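This site uses cookies to keep you signed in to the archive. Accept / Manage settings

From: Nidia Grajales
To: bimanual-cloth list
Date: Apr 27, 2020
Subject: Re: chunk length vs. regrasp failures on shirts

Kiri Pomare wrote:

> We cannot reproduce the gain you reported for the longer action
> chunks. With 40 steps our policy closes on air at the hem and then
> carries on with the fold as if it had cloth. Did you change anything
> besides the chunk length? Also, are your start states flat, or do you
> drop the shirt first?
>
> Kiri

Kiri,

Two things changed, and the write-up only mentions one of them. That was my mistake.

The chunk length went to 40. In the same week Loubna Nasr moved the image encoder from the Gusinlow weights to the Kamska ones, with a 384-dimensional feature per view. I have since rerun the old encoder with the long chunks, and it shows the failure you describe: the fingers close short of the hem and the remaining steps play out open loop. So the chunk length alone does not buy you anything. It makes a bad grasp estimate more expensive, as the policy doesn't look again until the chunk is finished.

What we do now is cut the chunk at the grasp. If the gripper width after closing is below a threshold, the rest of the chunk is thrown away and the policy is queried again. The threshold is set per gripper — the left and right fingers do not zero to the same value on our pair, and a shared threshold gave false misses on one side. Tiziana Carbone wrote the check, and it lives in the Pronis control loop, outside the policy.

On start states: both. The training set has dropped shirts and shirts that were spread by hand and left wrinkled. The evaluation uses the second kind only, 29 trials per condition, with the garment sideways to the arms so that one arm has the hem and the other the neckline end.

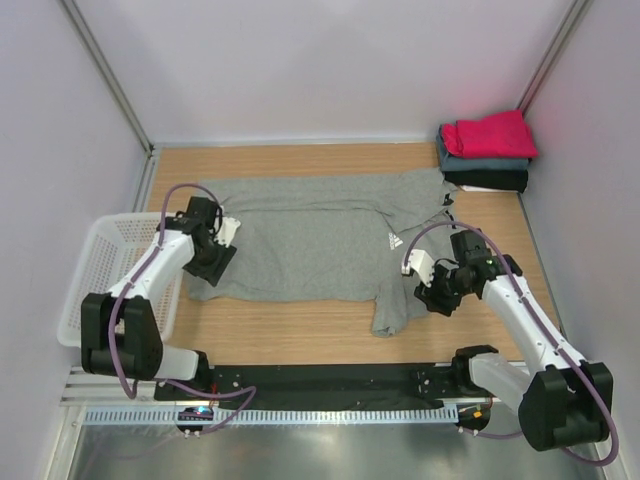

Collar bunching is still the largest source of error on the neckline side. The encoder seems to treat a gathered collar as part of the sleeve, and the arm on that side then aims too far in. Kausar Dogar is relabeling 5 of the worst episodes by hand to see whether keypoint supervision there is worth the trouble. I have no result to report yet.

If you rerun, please log the gripper width at every closing. Without it I can't tell a missed grasp from a slip in your data.

Nidia

Recent threads in this list
Re: Aerts calibration target, which side up
Gripper zeroing after power cycle
Kamska weights: license question
November workshop, call for short papers
Pronis loop rate under load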